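Business | Offices & Property

Trinberg opens second floor on Henríquez Street

Office supplier Trinberg has finished the fit-out of its second floor on Henríquez Street, adding desk space for 35 people and ending a stretch in which two departments shared one room.

The work was done by Daneck, a local interiors contractor, and took 122 days from the first delivery to the final inspection. The company had hoped to move staff in by the spring, but an order of door hardware arrived in the wrong size and had to be sent back.

Offices on the new floor are divided by glass partitions with horizontal blinds, so that rooms can be closed off for calls and interviews. Walls are white throughout. Staff were asked to bring their own decorations, and flowers had already appeared in one of the rooms by the end of the first week.
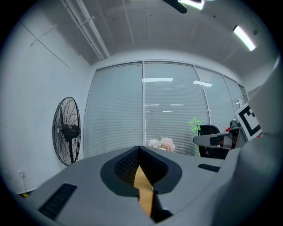 Cooling was the main complaint on the old floor, according to office manager Benjamín Gallardo. A new air system is planned for October. Until then the company is relying on standing fans.

"The afternoon sun is strong on that side of the building," Gallardo said. "We have fans where people need them, and we can move them if the desks move."

The floor covers 561 square meters and includes a small kitchen and a print room. The lease runs for six years - two years longer than the one on the floor below.

Accounting and customer service moved up first. The design team will follow once its storage cabinets have been delivered. Visitors should still check in at the ground-floor desk, and the parking entrance remains at the rear of the building.

Trinberg said it has no plans to take more space on the street this year.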